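Kusivero 양팔 테이블 키트
제조 Skundmont / 국내 공급 Lalach

제품 개요 | 구성품 | 설치 | 작업 패키지 | 문의

음료 제조대, 시음대, 소규모 실험대처럼 작은 용기를 자주 다루는 자리에 맞춘 양팔 로봇 키트입니다. 작업대 앞쪽에 팔 두 대를 나란히 세우고, 병을 잡는 일과 잔을 옮기는 일을 양쪽에 나누어 맡깁니다. 팔만 따로 구입할 수 있고, 작업 패키지를 더해 바로 쓰는 구성으로도 주문할 수 있습니다.

구성품
- 로봇 팔 2대(왼쪽, 오른쪽)
- 검은색 평행 그리퍼 2개
- 홈이 있는 그립 패드, 교체용 4장 포함
- 손목 카메라와 연결 케이블
- 제어기, 전원 장치, 비상정지 버튼
- 설치 안내서(한국어, 영어)

작업대는 포함되지 않습니다. 상판은 밝은색 무광을 권장합니다. 광택이 강한 상판은 조명이 비쳐서 투명한 용기의 윤곽을 찾는 데 시간이 더 걸립니다. 상판을 두 장 이어 쓰는 경우에는 이음매의 높이를 맞춘 다음 보정을 시작하십시오.

그리퍼
손가락 두 개가 평행하게 여닫히는 방식입니다. 패드 표면의 홈이 유리와 플라스틱 표면에서 미끄럼을 줄입니다. 패드는 소모품이며 개폐 1000회마다 상태를 점검하고, 홈이 닳았으면 양쪽을 함께 교체합니다. 한쪽만 교체하면 물체가 중심에서 벗어난 채 잡힙니다. 손가락 끝의 검은 도장이 벗겨지는 것은 기능에 영향이 없으므로 보증 교환 대상에 들어가지 않습니다.

작업 패키지 Rizzi
음료 작업용 동작 모음입니다. 플라스틱 병 잡기, 작은 유리 용기 집기, 바 스푼 집어 옮기기, 사용한 용기 되돌려 놓기가 들어 있습니다. 동작은 물체마다 따로 등록하며, 새 병이나 새 잔을 등록할 때는 실제로 쓸 물건을 작업대에 올려놓고 시연을 30회 기록합니다. 주변에 바구니, 수건, 계량용 피처 같은 물건이 놓인 상태에서 기록해도 됩니다. 오히려 평소 쓰는 배치 그대로 기록하는 쪽을 권합니다.

작은 유리 용기와 음료 병을 각각 그리퍼로 잡은 모습입니다.

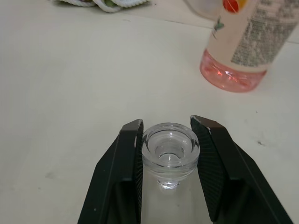
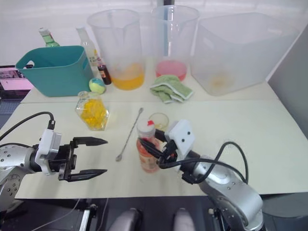 Tuulikki Nieminen의 사용 후기
시음대에서 한 계절을 썼습니다. 플라스틱 병은 등록한 날부터 별문제가 없었습니다. 유리는 달랐습니다. 두께가 있는 잔은 잘 집는데 얇은 잔은 파지력을 기본값에서 두 단계 낮춰야 했고, 이 내용이 안내서 뒤쪽 부록에만 있어서 찾는 데 오래 걸렸습니다. 케이블도 팔을 크게 돌리면 물건에 걸릴 때가 있어 결속 밴드를 따로 사서 묶었습니다. 병을 잡은 채 멈춰 있는 동작은 안정적입니다. 다음에 산다면 패드를 여유 있게 주문하겠습니다.

공급사 답변
얇은 유리의 파지력 설정은 다음 안내서부터 본문의 그리퍼 항목으로 옮깁니다. 결속 밴드는 12월 출고분부터 기본 구성에 넣습니다. 이미 구입하신 분은 제품 번호와 주소를 보내 주시면 밴드만 따로 발송해 드립니다.

설치 전 확인할 것
- 전원은 접지된 콘센트에 단독으로 연결합니다.
- 팔이 닿는 범위 안에 모니터나 고정 선반을 두지 않습니다. 옮길 수 없는 물건은 제어 화면에서 금지 구역으로 지정합니다.
- 액체를 다루는 자리에서는 제어기를 상판보다 높은 곳에 두거나 별도 함에 넣습니다. 팔과 그리퍼는 방수 제품이 아닙니다.
- 보정은 작업 때와 같은 조명에서 합니다.

관리
그리퍼 패드는 물에 적신 천으로 닦고 완전히 말립니다. 당분이 있는 음료를 다룬 날은 작업이 끝나면 바로 닦아 주십시오. 알코올은 패드를 굳게 하므로 쓰지 않습니다. 관절부 정기 점검은 가동 2000시간마다 받으며, 점검 기간에는 대체 팔을 빌려 드립니다.

주문과 상담
키트와 Rizzi 패키지는 견적 후 판매합니다. 작업대의 가로세로 치수와 주로 다루는 용기의 종류를 적어 보내 주시면 필요한 구성을 정리해 회신합니다. 시연 상담은 수요일에 운영하며, 쓰시는 병과 잔을 직접 가져오셔도 됩니다.
담당: Nkrumah Addo(견적), Anayeli Valdovinos(설치와 점검)

관련 품목
교체용 그립 패드 / 손목 카메라 케이블 / 제어기 보관함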